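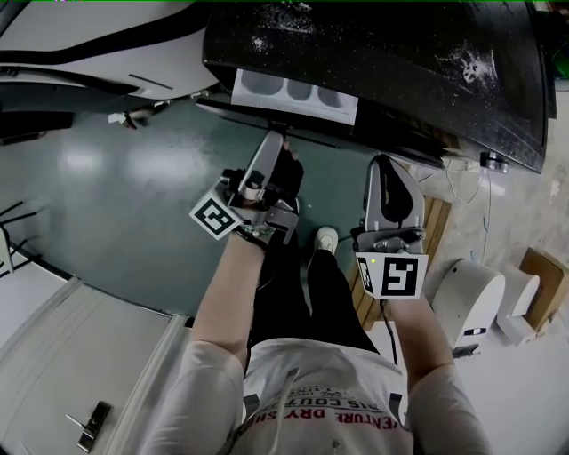 Get a Grip: A Month With the Pinetti Hand Kit

The Pinetti kit ships in a case you could mistake for trumpet luggage. Inside are two hand-held grippers, a headband with a small lens housing, a bundle of cables and a quick-start card that fits on one side of a postcard. I read the card standing up, and I was squeezing the handles before I got to the bottom of it.

If you've been following this corner of robotics, you know the pitch. You don't drive a robot arm with a joystick. You hold the robot's hands yourself, do the job the way you'd normally do it, and the software turns your movements into training material for a machine with the same fingers. Plenty of outfits are trying it now. What makes the Pinetti so much fun is how quickly you stop thinking about it. Ten minutes in, I was reaching for things and picking them up and only remembered the hardware when I tried to scratch my nose.

I spent most of June with the kit at Kurnar, a workshop that records everyday table work for a handful of clients. Kornél Oláh runs the floor there. He has used four different hand rigs over the years and keeps the dead ones in a drawer, which he opened for me with real affection. "The old ones taught you to move like a robot," he told me. "You'd go slow, you'd go square. Then you'd train on that and get a slow, square robot."

The Pinetti lets you be a bit sloppy, and that's a good thing! The trigger travel is long and springy, so you can feel your way into a light pinch before you commit. The finger pads are soft rubber with fine ribs on the inside, and they hang on to slick stuff better than I expected. Glossy boxes, a marker pen, a spoon, all fine. A playing card lying flat on a shiny black tabletop beat me every single time, until Kornél showed me how to slide it to the edge and catch it there.

Each gripper wears square black-and-white markers, big ones, and the tracking leans on them. Keep them where the head unit can see them and your position stays rock solid. Tuck your wrists under and you'll hear a soft double beep that means start over. I heard it a lot the first morning. By the second day I had learned to carry my elbows a little wider, and the beeps pretty much stopped.

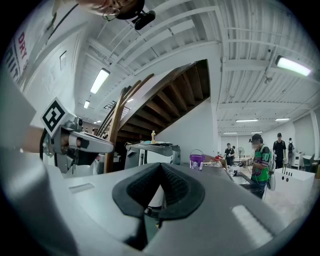 Looking out past the ribbed finger pad, with the second gripper coming in from the left.

Over the month the crew at Kurnar logged 3,000 takes with the kit, and 2,913 of them passed the software's own check the first time through. I watched a good number of the failures get reviewed, and most were plain human stuff: a hand in front of a marker, somebody talking to a friend and drifting away from the table. Kornél was happy with that. So was I, given how many of the rejects were mine.

Séverine Fleury, who led the design of the grips at Pinetti, came by for an afternoon and let me pester her. I wanted to know about the finger shape, because those two rounded lobes with the notch between them look odd until you use them. She said the team cut 13 versions before settling on this one. The notch is there for cables and thin handles, and once she'd told me that I spent a very happy half hour threading a charging cord through a row of hooks. Try it if you get the chance. It's the best demo of the whole thing, and it isn't on the card.

Now for the gripes. The cables are the big one. They run down past your forearms, and when you turn around quickly you feel them tug. Pinetti says a wireless grip is on the way but wouldn't give me a date. The headband is comfortable with glasses for an hour or so, then less so. And the case, handsome as it is, has no slot for spare pads, so ours lived in a coffee mug.

Battery life was better than promised. I got 9 hours out of one charge with breaks, and the little green light never gave me a scare.

How does it stack up? The Bonance rig is lighter and folds flat, and if you travel with your gear I'd look at it first. The Magalhães set has a stronger squeeze and suits heavier parts. For ordinary household-sized objects, though, I kept coming back to the Pinetti. My hands felt like my hands in it, and new people got going fast. Kornél has already ordered two more sets for the fall, along with a big bag of spare pads and, at my urging, a second mug.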